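Caring for Molded Plastic Tables
Household Guidance – Surfaces and Furniture

Molded plastic tables are light, inexpensive and easy to move, and many households use one as an extra kitchen surface. A raised pattern needs more care than a smooth top. Crumbs and spilled sugar settle in the hollows, and a flat wipe passes over them. 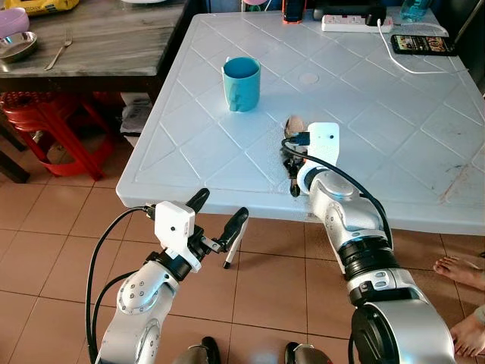
By Lorenz Frei, Wornport Household Advice Service
2024-11-29

A lattice top of this kind should be cleared fully before washing. Mugs and spoons go to the sink first. Power strips must be unplugged at the wall and moved to a dry surface, together with any phone and charging cable – a damp cloth should never be used near a live socket.

Brush the pattern dry, following the diagonal lines in both directions. Mix 2 teaspoons of dish soap into a bowl of warm water and work it into the grooves with a soft nylon brush. Scouring powder will dull the raised edges and is not advised. Tea and coffee rings may be covered with a paste of baking soda for around 6 minutes, then rinsed.

Small indentations in the top hold water and should be dried with the corner of a towel. Electrical items may be returned once the whole surface is dry.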